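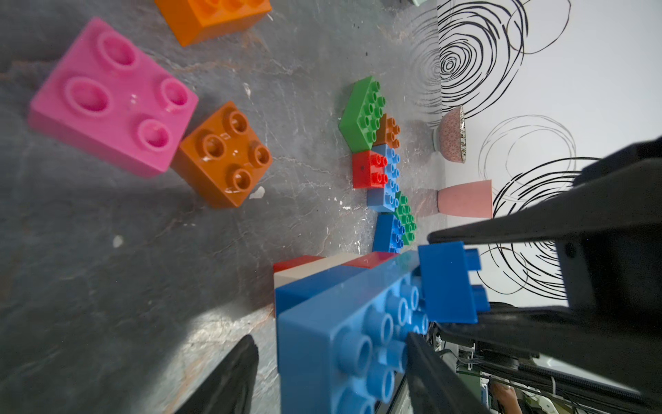 Chunky bricks: pink, green, brown, orange.

Prirklow: a price list of secondhand toys

Hi! I go to a lot of yard sales, and I write down what toys cost. Prirklow is that habit turned into a spreadsheet, 1000 rows from 122 sales, all of them in and near Plulton. I started it in May with a pencil and a pocket notebook, and I only typed it up when the notebook got rained on (a few prices from the first month are gone for good, sorry).

What's in the box

prices.csv is the main file, one row per toy or per bag of toys.
sales.csv has one row per sale, with the part of town and whether it was a garage, a lawn or a church basement.
notes.txt is me rambling. Skip it unless you like rambling.

The columns in prices.csv are sale, toy, asked and paid. Just those 4. Everything is in US dollars, so 0.70 means 70 cents. If I walked away without buying, paid is blank, and please don't read a blank as zero! I did that once in my own chart and it looked like half of Plulton was giving puzzles away. 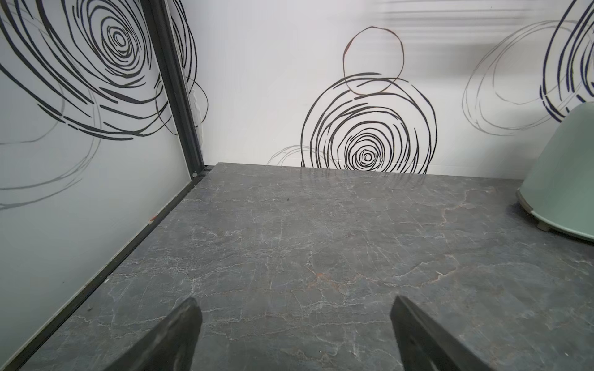 How I picked the toy names

Messily. Early on I wrote "blocks" for anything that stacks, and later I split it into "bricks, big", "bricks, small" and "blocks, plain". I went back and fixed the old rows where my handwriting let me. The rest still say "blocks", and you can throw them out or lump everything together, whichever suits what you're doing. 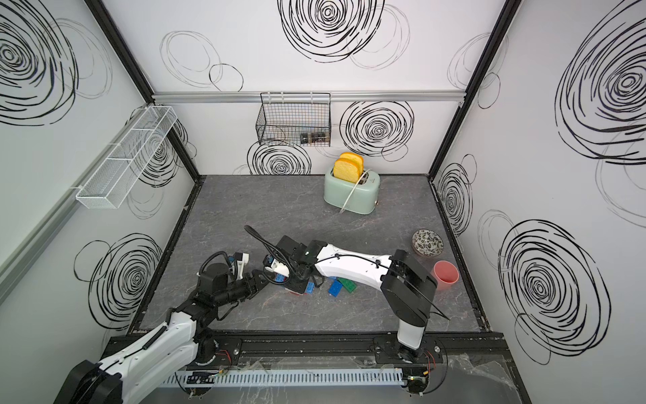 Mixed bags were the hardest part. A tub marked five dollars might hold bricks, two dinosaurs and a spoon, and I never found a fair way to split the price. So a tub gets one row called "mixed" and the contents go in notes.txt.

Things to watch out for

I like haggling, so my paid prices run lower than what a shy person would pay. I also get to sales early, usually by 7 a.m., when people are still holding firm on the good stuff. There's hardly anything from the Pons side of town, as the parking over there is terrible.
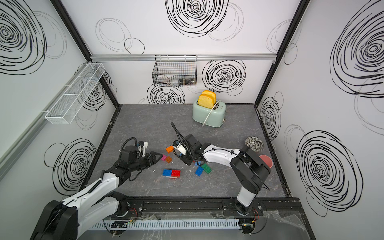 Dolls are thin too. I just don't look at dolls much.

Opening the files

Any spreadsheet program will do. I use Fastex, which likes to turn the sale codes into dates (so annoying), so import that column as text.

Use it however you like. If you spot a typo, open an issue and tell me the row number.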